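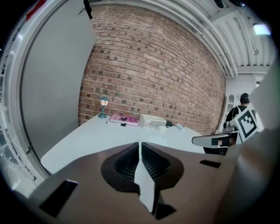
4.3 Failure: finger slip during desk clearing

Desk clearing was the worst task in the August sessions. Of 89 demonstrations on the Zirik hand-held gripper, 14 had to be thrown out, all same fault. The finger piece works loose in its mount and turns a few degrees. Operator does not feel it. Jaw width still reads normal, so the log looks clean, and the Brerex checker passed every one of them.

Figure 3. Wrist view from the hand-held gripper, desk clearing task. White finger piece in its black mount, desk items along the brick wall, marker board at right.

Effect on the policy was bad. Trained with the faulty runs left in, the arm closed beside flat objects (marker, book edge) and pushed them towards the wall. One trial ended with the lamp knocked over and a manual stop. Force limit did not trip, it was set for the Drodness arm and never lowered for this one.

We first blamed tracking. Recalibrated against the marker board, no change. Only found the slip when a finger came off in hand after a session, some 75 minutes of use after the last tightening.

Fix for now: thread lock on the mount screw, plus a check of finger angle in the first frames of each run, before the operater moves. Shen mounts not tested yet.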